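Mobile Software Distribution
Unit 4 Handout: Store Listings, Install Size and Early Ratings

Revised Jun 30, 2020

1. Scope of this unit

Unit 3 covered the preparation of a signed build. This unit begins at the point where the build has been accepted by an app store and a listing page must be written, tested and maintained. Students should have read the case notes on Welena and Hirnik before the session. Both are small mobile games, released through the same store in the same month, and the course returns to them in Units 5 and 6.

2. Download size and install size

The two terms are often confused in student reports. Download size is the amount of data that travels over the network when a user taps the install button. Install size is the space the application takes up on the device once its files have been unpacked. A third figure, the size after first launch, applies to many games, which fetch additional art, sound and level data when they are opened for the first time.

The Welena case shows why all three should be recorded. The listing gave a download size of 50 MB. After first launch the game occupied 363 MB, and the listing text did not mention the additional files. Many of the early one-star reviews concerned storage and mobile data charges and said very little about the game itself.

Reports submitted for this course must state which of the three figures is being used. A size given without a label will be returned for correction.

3. Reading early ratings

A rating average in the first days after release is built on a small number of users, and those users are seldom typical. They include people who followed the project before release, people who installed it out of curiosity, and people whose devices could not run it. For the purposes of this course, an average based on fewer than 1000 ratings is treated as provisional and must be marked as such in any table.

Written reviews should be sorted before they are counted. The course uses four groups: technical faults, content, price, and expectations. The last group covers reviews in which the user describes a feature that was promised, or was believed to have been promised, and could not be found. Hirnik received a large share of its complaints in this group. Its trailer showed a mode for several players, and the version released in February contained a single-player mode only.

A review may belong to more than one group. In that event it is entered once under each, and the total is reported as mentions. Do not report mentions as reviews.

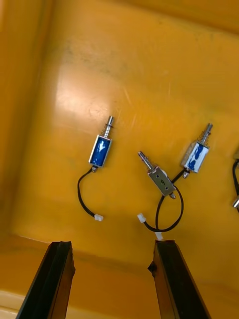
Anas Zaki objected, when an earlier version of this section was circulated, that sorting by hand gives too much weight to the person doing the sorting, and that two readers should work through the same sample separately before any figures are compared. The objection was accepted. Group work for this unit now requires two readers for each sample, and differences between them are to be listed in an appendix – they are not to be settled quietly before submission.

4. Chart position

A place in a store chart reflects recent activity, measured over a period that the store does not usually publish. It does not show how many people still use the application. Students should avoid sentences such as "the game is the most popular in the country" when the evidence is a chart position on one day. The acceptable form names the chart, the store, the region and the date on which it was checked.

Free charts and top-earning charts must be kept apart. Welena stood high in the first and never appeared in the second.

5. Updates after release

The first update is usually a repair. It should be small, its notes should be written in plain terms, and it should answer the most frequent technical fault found in Section 3. Notes that read only "bug fixes and improvements" give users no reason to revise a low rating.

The Fahmy reader, chapter 15, sets out a model schedule for the weeks following a release. The Asier worksheet follows the same order and may be used in its place by students who do not have access to the reader.

6. Assignment

Choose one free mobile game released within the past year. Prepare a report containing the following:

Download size, install size and size after first launch, with the device model and system version used
A sample of 50 written reviews, sorted by two readers
One chart position in the acceptable form
A draft of update notes addressing one technical fault

Screenshots of reviews must have user names removed. Reports are submitted as a single file through the course page, with the names of both readers on the first sheet.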